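Wallpaper Orders and Hanging: Frequently Asked Questions

Bitora prints wallpaper to order at its Dokivdale works. The answers below apply to both ranges, Tzanetos (paste-the-wall) and Lurkitz (peel and stick), unless one of them is named.

How do I work out how much to order?

Measure the full width of all the walls to be covered and divide by the width of the roll. Round up to get the number of drops. Measure the height in several places, use the largest value, and add the pattern repeat plus a trimming allowance of 2 inches at the top and the bottom. Doors are not deducted. A window may be deducted only if it runs the full height of the wall.

What is the difference between a straight match and a drop match?

In a straight match, the same part of the pattern sits at the ceiling line on every drop. In a drop match, every second drop is shifted down by half the repeat. Drop match patterns produce more waste, and the calculator on the order page allows for it. The match type is printed on the label beside the batch number.

Do floral lattice patterns need special care?

Diagonal lines show a bad match sooner than scattered flowers do. Hang the first drop against a plumb line and align each seam at eye level first, then work up and down. If the ceiling is out of level, the diamonds along the top will be cut unevenly. A plain border or molding hides most of this.
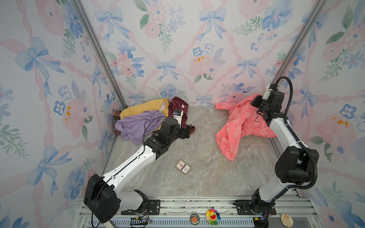 Which surfaces are suitable?

Sound, dry plaster, drywall and smooth painted board. Gloss paint should be dulled with fine abrasive paper and wiped down before hanging. New plaster must be fully dry and sealed. Lurkitz does not hold on textured paint, bare wood or brick. Neither range is rated for use inside a shower area.

How long should fresh paint cure before I hang Lurkitz?

At least 5 weeks for water-based paint. Low-odor paints can take longer, and the paint maker's figure applies if it is higher. Tzanetos can be hanged sooner, once the paint is dry through and the wall has been sized.

Where should the first drop go?

On a feature wall, start at the center and work outward. In a full room, start beside the least visible corner and finish there, as the last seam will almost never match. Do not use a corner or door frame as the vertical guide.

How are inside corners handled?

Do not wrap a full width around a corner. Measure from the last drop to the corner at the top, middle and bottom, take the largest figure, and add a small overlap. Cut the drop lengthwise to that size. Hang the offcut on the next wall against a new plumb line, lapping it over the strip already turned. Some pattern is lost in the lap – on small prints the loss is hard to see.

Can I reposition a drop?

Tzanetos slides freely for several minutes while the paste is open. Lurkitz can be lifted and laid again up to 3 times, provided the adhesive has not picked up dust. Pull it back slowly and close to the wall. Fast pulling stretches the film, and a stretched edge will not meet its neighbor. 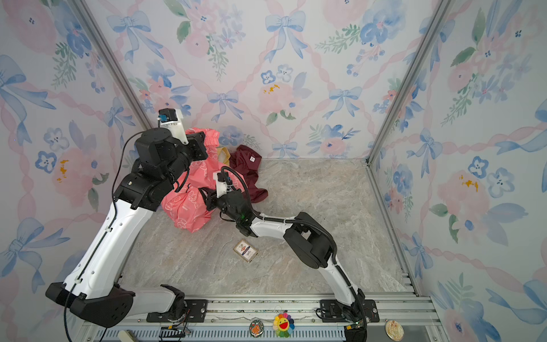 A customer who papered a narrow hallway in May reported that the seams on Lurkitz opened slightly after the first warm week, and asked whether the drops had been hung too tight. They may have been. Film stretched during hanging shrinks back later, and heat speeds this up. Warm the edge gently with a hair dryer, ease it back into place and roll it. If a gap remains, color the wall behind it to match the background.

Do batch numbers matter?

Yes. Color varies slightly between print runs. Check that every label carries the same number before cutting. We keep print settings on file for roughly 400 days, so later top-up orders can be matched closely, though an exact match is not guaranteed.

How do I clean it?

Use a soft, damp cloth and work from the bottom up. Do not use solvents, bleach or melamine sponges.

Can I return unused rolls?

Unopened rolls in stock patterns can be returned to Dokivdale with the label intact. Custom sizes and cut samples cannot. Return postage is paid by the customer except where the paper is faulty.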